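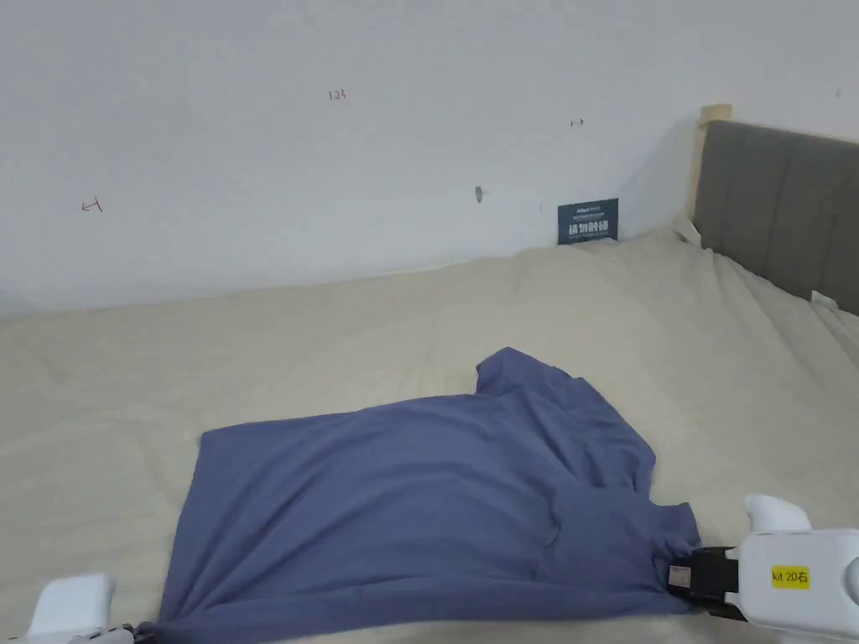 Flosberg Guest Rooms
Bedroom and linen checklist, with comments
Room 18 - checked 8 Aug 2026

1. Bed stands firm, no rocking at any corner. OK
2. Headboard fixings tight. OK
3. Bedding pulled clear of the floor on the walking side. OK
4. Bed clear of sharp items before folding starts. OK
Comment: check pockets too. A pin was found in a folded top in March.
5. Bed top covering free of stains. LOOK AGAIN
Comment: faint pinkish-beige smudges. Treat before the next guest and note the result on the laundry sheet.

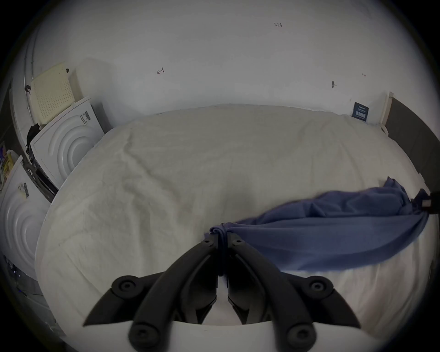

Dương asks whether the blue garment should be kept off the bedding until the marks are treated, as colors can transfer either way. Agreed - fold on a clean towel for now.

6. Garments checked for loose threads and open seams before folding. TO DO
7. Folded stack no more than 8 items high on the closet shelf. OK
8. Closet shelf brackets tight. FAIL
Comment: left bracket moves by hand. Keep the shelf empty until the Mulo replacement is fitted. 2 screws needed.
9. Smoke alarm tested with the button. OK
10. Path from bed to door clear. OK
11. Lamp cord undamaged and out of the walkway. OK
Comment: plug is a tight fit - hold the outlet cover when pulling.

Items 5, 6 and 8 stay open. Copy to Clitano laundry desk, ext. 91.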